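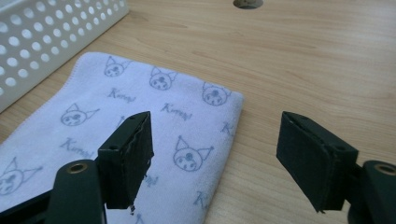 Towel folding moves to hand-held grippers

The folding work at Mahawong has changed over from remote control to hand-held grippers, and the first full batch is now in. As of 29 June 2020 we have 1174 recordings that passed checking, all made by people at ordinary desks with the gripper in their own hand and its camera running.

Readers of the December issue will remember that we began by driving the arm from a second room, with a pair of control sticks and a screen. It worked, but it was slow. Radka Mujić timed herself at seven minutes for a single towel, most of it spent trying to get one finger under a hem. With the hand-held tool the same fold takes her less than a minute, and new people need 15 minutes of practice before we start keeping what they record.

The task is simple to say. Take a towel from the pile, lay it flat, fold it, fold it again, and put it in the basket. The robot learns from the path the gripper takes and from what the camera sees on the way, so the person has to work as the arm would have to. That means one tool, no help from the other hand, and no turning the wrist further than the arm can turn its own.

Itsuki Murakami has been choosing the towels. Plain white ones gave us trouble in the early tests, as the edge of the top layer was hard to pick out in the video. He has brought in more colours and prints, among them a pale lavender-blue microfibre towel with Kuromi faces and her name all over it. Prints bring a different problem. The model may come to lean on the pattern and do badly on a towel it has not met, so no single towel is used for more than 50 recordings.

Shigeru Hirose asks everyone to keep to the following when recording:

Open the fingers wide before coming down to the cloth.
Keep the basket on the desk, but move it between recordings.
If you drop a corner, pick it up and carry on. We want those.
If you use your free hand, stop and start again.
Look at the finger pads at the end of each session and report any lining that is coming away.

The control sticks are not going back in the cupboard. Ivan Chornovol will go on using them to correct the arm when it goes wrong on its own, and those corrections will be added to the training set under a separate label - please don't mix the two folders.

The next task is sorting folded towels by size. Anyone who would like to record for it should speak to Kazue Takeda, who keeps the desk bookings. Left-handed people are especially welcome, as we have very few so far.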